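### 4.2 Trying the Stillmont kitchen package

Before we get to the results, we'd like to spend a little time on how the package behaved in our hands, as that is what most readers have written to ask us about. Stillmont is sold as a ready-made set of simulated household rooms, with an arm model already in place and a task editor on top, and we worked with it through November on a single shared workstation. Setting up a new tabletop task took us 11 minutes once we knew our way around the menus - the first one, we admit, ate up most of a morning! We kept to the kitchen room for this section and ran each of our four tasks 100 times, shuffling the small items between runs and leaving the furniture alone.

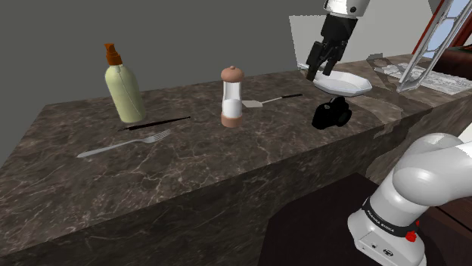
**Figure 4.** Plate task in the Stillmont kitchen, with the gripper above the white oval plate. The fork, salt shaker and spatula share the marble counter with it.

Osvaldo Queiroz felt we were being too generous about the shuffling, and wrote in his comments on our draft that a buyer will want to know whether the editor can change the weight and slipperiness of an item as easily as its position. It's a fair point, and we're grateful for it. Both settings are there, but they sit in a separate file that has to be edited by hand and reloaded, and we'd have liked a slider.

The plate task was the one we grew fondest of, and also the one that gave us the most grief. A shallow rim leaves very little for two fingers to hold, and small changes to the contact settings made a large difference to the score. With the settings as shipped, the arm finished 90 of its 100 runs.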